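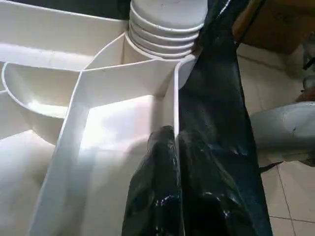
A white plastic organiser with curved bays and upright dividers.

Moulded plastic housewares are everyday goods for the home made by forcing or blowing softened plastic into a mould. Covers buckets, tubs, drawer trays, stools, bottles, dish racks, pegs, cutlery dividers and so on. Usually does not cover toys, pipe or car parts, though the same machines often make all of them.

Terms

Usage varies. "Housewares" is the trade word. Shops tend to say storage, kitchen, laundry or bathroom and leave the material out of it. Older catalogues say "plastic ware" or just "plastics". In Pirnside the local word was "tubbing", after the wash tubs that were the first line made there, and it got used for everything the works put out, including things that were plainly not tubs.

Materials

Mostly polypropylene and polyethylene. Polystyrene for clear or stiff, brittle items. ABS where a harder gloss finish is wanted, more expensive. PET for drink bottles. White is made by adding a pigment, normally titanium dioxide, because the natural resin is milky or see-through. White shows scuffs less than black but yellows in strong sun if the stabiliser is poor or missing. Recycled resin is harder to get to a clean white, so recycled lines are often grey, dark green or black.

Injection moulding

The main method. Pellets go into a hopper, get pushed along a heated barrel by a screw, then into a closed steel mould. The part cools, the mould opens, pins push the part off. A small mark is left where the plastic came in (the gate) and often a faint line where the mould halves met. Walls are kept thin and even. A thick wall cools slowly and sinks in on the outside, leaving a dimple.

Walls also need a slight taper, called draft, or the part grips the steel and will not let go. This is why stacked tubs fit inside each other so well and also why they jam.
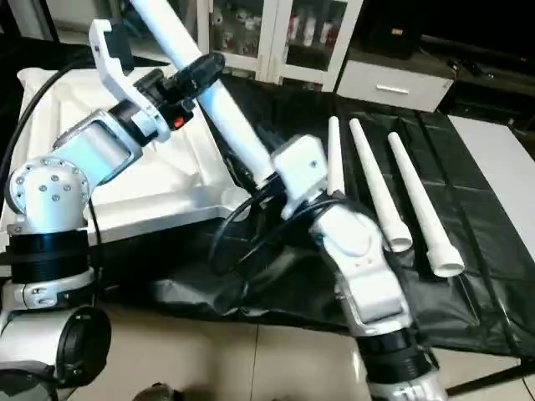
Moulds are the big cost. A simple tray mould can be cut fairly quickly, a lidded box with a clip hinge takes much longer and usually needs several rounds of trial and correction. For this reason firms keep a shape in the range for many years and change only the colour. Second-hand moulds get sold on when a works closes, and the same dish rack can turn up under a different name in another country.

Blow moulding

Used for hollow goods. A soft tube of plastic is dropped between the mould halves, closed off and blown out with air against the walls. Quick and cheap, but wall thickness is harder to control and tends to be thinnest at the corners. Handles on big jugs are usually formed at the same time by pinching the tube. For drink bottles a short moulded blank, with the thread already on it, is reheated and stretched instead.

Ribbing and stiffness

Flat plastic bends. The usual fix is ribs on the hidden side, thinner than the wall they hold up, so that they don't show through as sink marks on the good face. Patterns include plain grids, triangles, and spokes running out from a centre point. Triangles resist twisting better than squares for the same weight of resin. Corners get extra webs as that is where legs and handles pull.

Stools and small tables are the hard case. All the load goes to the places where the legs join, and cheap ones split there. Legs are moulded in one piece with the seat or made seperately and pushed into sockets. The second kind packs flat for shipping, but loosens with use.
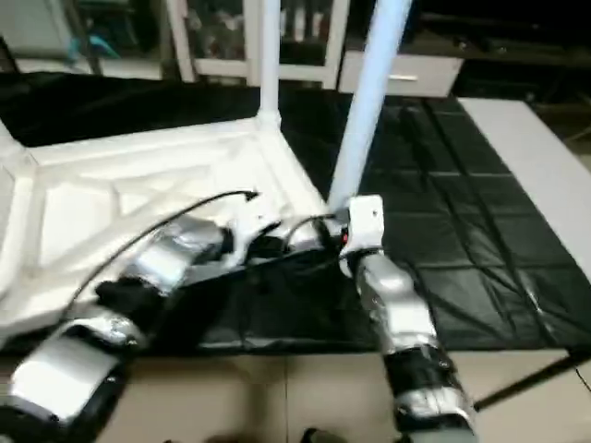
Dolores Delacroix, in her trade history The Cheap Chair, puts most failures down to dragging, not sitting. A loaded stool pulled across a floor bends its legs sideways, which they are not shaped for. Her view has been disputed. Otis Obi blamed sunlight and poor resin, and pointed out that stools kept indoors seem to last whatever is done to them.

The Wurham and Pirnside works

Two towns come up often in accounts of the trade. Wurham had the larger works, started by Roscoe Baptiste in a former cannery beside the rail yard. It began with 10 machines bought used. Buckets first, then basins, then the drawer trays it was best known for. At its height it employed 781 people, over three shifts, and had its own bus.

Pirnside was smaller and came later. It was set up by Mavis Lyons, previously head of the Wurham tool room, after a falling-out over the pricing of lids. The Pirnside range was plainer and heavier. Its Leckie bucket, with a pouring lip on both sides so it could be used left- or right-handed, stayed in production longer than anything else from either town. Collectors look for the early ones with the wire handle. Later ones have a moulded handle which snaps in cold weather.

The two firms shared a resin supplier and, for a while, a delivery truck, and otherwise did not get on. Both were bought by Didano, which moved the tray moulds away and closed Wurham in April of the following year. Pirnside kept going on buckets alone for around six years.

Drawer and bench organisers

A later branch of the trade. Early trays were straight copies of wooden cutlery boxes. Once mould cutting got cheaper makers began adding curved bays, sloped fronts and tiers. Curved floors make small items easier to scoop out with a finger. Square compartments hold more for the same footprint, and are easier to line. Most ranges now mix both. Fixed dividers are stronger; loose ones slot into grooves and get lost.

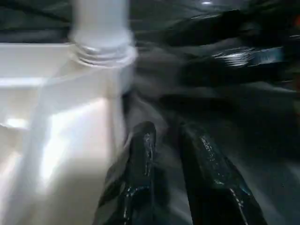 Closures

Screw threads on household bottles follow a handful of common neck sizes, so caps from unrelated brands often fit each other. Child-resistant caps need a push and turn, or a squeeze at the sides. Tamper bands are a ring joined to the cap by small bridges that break on first opening. Pump tops and triggers are normally made by other, specialist firms and bought in.

Care

Warm water and dish soap for most. Abrasive pads dull a gloss surface for good, and a dull surface holds dirt. Polypropylene generally copes with a dishwasher, polystyrene often dosen't. Bleach lifts tea stains but not tomato or turmeric, which soak in. Labels come off with cooking oil and patience.

Disposal

Depends on the council. Bottles are widely taken at the kerb. Tubs sometimes. Large rigid items like stools and laundry baskets usually have to go to a depot. Mixed-material goods, eg with metal pins or rubber feet, are mostly landfilled unless somebody pulls them apart first.

Collecting

Small but steady interest, mainly in coloured goods, as white was made in the greatest number and is worth least. Demetrius Oyelaran's list of Wurham pattern numbers, last revised October 18, 2020, is the standard reference, though it leaves out the Pirnside lids entirely. Pattern numbers are on the base, near the gate mark. Reissued pieces carry the same number with a D in front.

See also: Blow moulding; Enamelware; Kitchen storage; Leckie bucket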